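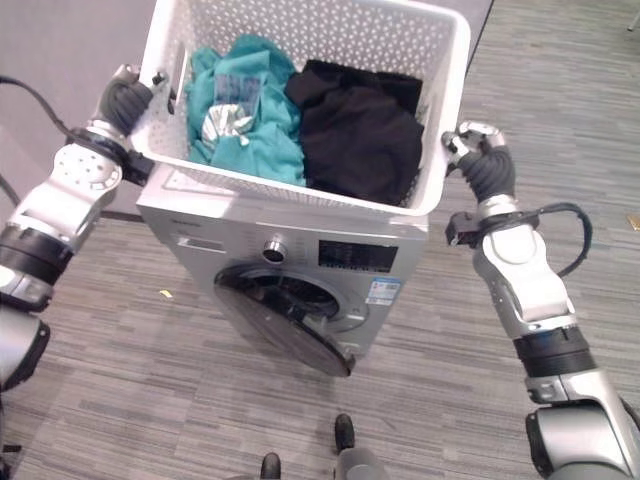 Notebook, Ravmont bench, 6 January 2021

Back at it after the break, and I have to say it was lovely to come in and find everything still charged and talking to each other. The job this month is the same one we've been chewing on since spring: can the machine do a load of washing start to finish, the way any of us would on a Sunday with half our mind elsewhere? My feeling this morning is "not yet, but closer than I'd have bet".

The two-handed carry is the bit I'm fondest of. One gripper on each side rim, basket up over the washer, door already open underneath. Teal on the left, blacks on the right, so the sorting test can run straight after without anybody repacking. I've left the little clear bag with the shiny stuff in it sitting on top of the teal, and I want that found and set aside before anything goes in the drum. The Trelen planner has no idea it isn't a sock. Siddiqui's classifier might, if the glare is kind to us, so that's first on the list once I've had my tea.

Where we're at on grip: I've had the squeeze limit at 40 since before the holidays and I'm going to leave it there, even though a heavier load makes me nervous. Those perforated walls flex more than you'd think, and I'd sooner have a bit of slip to catch than a cracked rim. The log stands at 1,266 carries, 66 of them flagged for tilt. Must go back and see how many of those were on the carpet, as I have a hunch the feet settle differently on it than on the bare floor at Bistmont.

Lowering is still the sore spot. Both arms have to come down together with the door hanging open in front, and the clearance on the right side is tighter than I'd like (the cable loop at that wrist wants tidying, I'll find some wrap).

Still to do: reach into the drum with one hand while the other steadies the basket. Knob and drawer after that, much later. Colour thresholds need redoing for the blacks, they all read as one lump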